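Desk Sort — student manipulation project, data card

Recordings from the Skallthorpe robotics club, made for the spring project on sorting desk items. Card written by Unnur Kárason. Last edited 6/18/18.

What the set contains

The set has 2,561 short recordings of one arm picking up pencils and pens from a table and moving them. Each recording holds the wrist camera video, the joint positions, the gripper opening, and one line of text giving the instruction. Students drove the arm by hand controller for every recording. There are no scripted runs.

Recordings are stored in folders by student group. Group folders are named hviid and elter, after the two benches in the workshop. The elter folder also holds the practice runs from May, which have the prefix "p_" and should be left out of training. We kept them so new members can see what early driving looks like.

Task

The instruction is usually one of these:

put the pencils in the blue tray
put the pens in the gray organizer
put the [color] pencil in the blue tray

Pencils and pens are mixed on the table at the start, and some recordings start with items already in the tray. A recording ends when the driver presses stop, whether or not the item was placed. Check the "result" field before you use one as a success.

The start layouts were not measured. The driver put the items down, checked that the arm could reach them, and started. The blue tray and the gray organizer move between recordings, and in many of them they overlap from the camera's point of view. 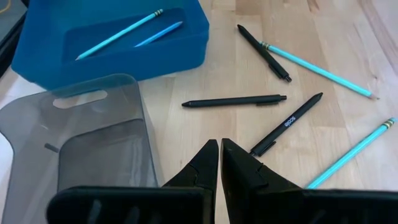 Wrist camera view, gripper open. Two pencils in the blue tray, pens and pencils still on the table.

The gray organizer is see-through, and this caused more trouble than anything else in the project. Our first detector marked the table behind it as free space. If you train your own, we suggest labeling the organizer by hand in at least 300 frames. Our labels are in labels/organizer.csv.

Fields

id — recording number
group — hviid or elter
instruction — text, lower case
result — placed, dropped, missed, or stopped
driver — initials only
notes — free text, often blank

Known problems

The gripper fingers take up a large part of the bottom of the view and can hide the ends of pencils. Labels for hidden ends are guesses by the student who did the labeling.

Pens lying flat and close together were often picked up two at a time. These are marked "dropped" in hviid and "missed" in elter. We agreed on "dropped" too late to go back through everything.

In 55 recordings the gripper value is stuck at its last reading. They are listed in bad_gripper.txt — the video is still usable.

Splits

The test split is 500 recordings, chosen at random from both groups. The same driver can appear in train and test. For a harder test, split by the driver field.

Loading

Unpack the archive and run load.py with the path to the folder. The script needs Python 3 and numpy. The Tenico controller logs are in a separate archive and are not needed for the video or the labels.

Use

Free for class and club use. Please name the club if you show results. Send corrections to Unnur with the recording id and the field that is wrong.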